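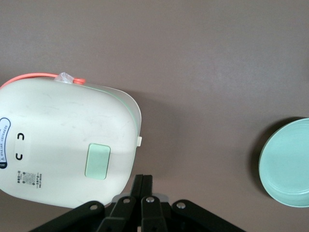

夹爪与桌面上的白色圆角容器,右侧为薄荷绿色圆盘。

夹爪虚握,又称假抓取,是机械臂抓取作业中的一类故障:控制系统判定物体已被夹住,实际上手指间没有物体,或只夹住了物体的边缘、系绳、包装膜等附属部分。虚握本身不触发报警,后续动作照常执行,因此常在放置阶段才被发现。

成因
常见成因有三类。其一是闭合判据过于简单,仅以电机电流上升作为夹住的依据,连杆卡滞时电流同样会升高。其二是物体表面光滑、边角圆钝,手指闭合时将其推开。其三是腕部相机视野受手指遮挡,接触点附近的位置估计出现偏差。

达利赛事件
Dalisay 餐具分拣台在5月的一轮试运行中执行抓取165次,日志全部记为成功。工程师马尔蒂·索米宁(Martti Suominen)核对腕部录像后,认定其中20次为虚握,另有2次手指夹住了容器的绳带,提升途中容器滑落,砸在桌沿。试运行随即暂停,无人受伤。复查发现,手指开度传感器的零点已经偏移,空夹时的读数落入了正常夹持区间。

处理
该台后来改用开度与电流双重判据,提升后停顿并复核一次画面,两者不一致即停机。零点校准改为每班开始前进行。绳带和塑料膜须在上料前收拢或取下。

安全
发现虚握后,应先按下急停,待手臂静止再伸手取物。手指连杆的转轴处存在夹伤风险,清理时不应把手放在两侧连杆之间。

参见:末端执行器、力控抓取、急停装置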